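Households wanted: does a tidy kitchen drawer save anyone any time?

Canddale, posted April 22, 2018

Every few months a magazine tells us that sorting our drawers will give us back hours of our lives. We at the Susbridge Home Habits Study have read a good many of these claims and found very little behind them. One much-quoted survey asked 42 people, all of whom had just paid for storage boxes. We would like to do better, and we need 400 households to help.

What you would do

Half of the households will sort their cutlery into separate containers. The other half will carry on as they are, mess and all. Both groups keep a short diary for 182 days – a few lines after the washing-up is plenty. We don't mind which result we get, and we'd ask you not to mind either.
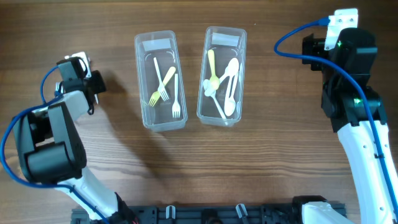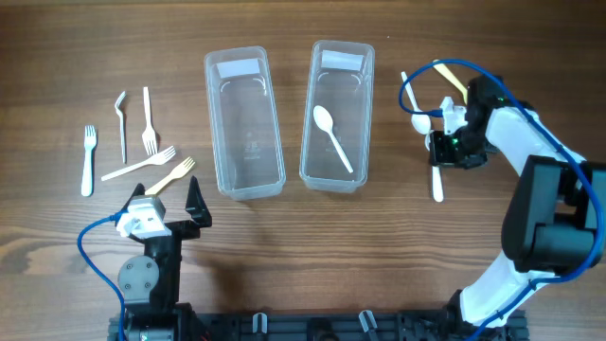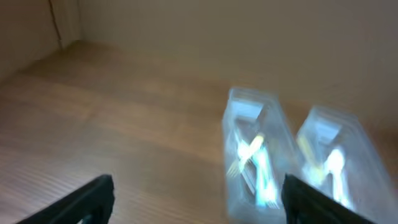

Clear plastic containers on a wooden tabletop in the first two; the tabletop again in the third.

Who can apply

Anyone over 18 living in Canddale or Susbridge who cooks at home most evenings. Shared houses are welcome. Please don't apply if you sell storage goods or write about them for a living.

What you get

A Tetteh shopping voucher, sent in 2 parts: one at the start and one when your diary comes back. We can't promise a calmer home, and would be wary of anyone who does.

How to apply

Ask for a form at the Trerkex building, front desk. Places are drawn by lot and diaries begin in October.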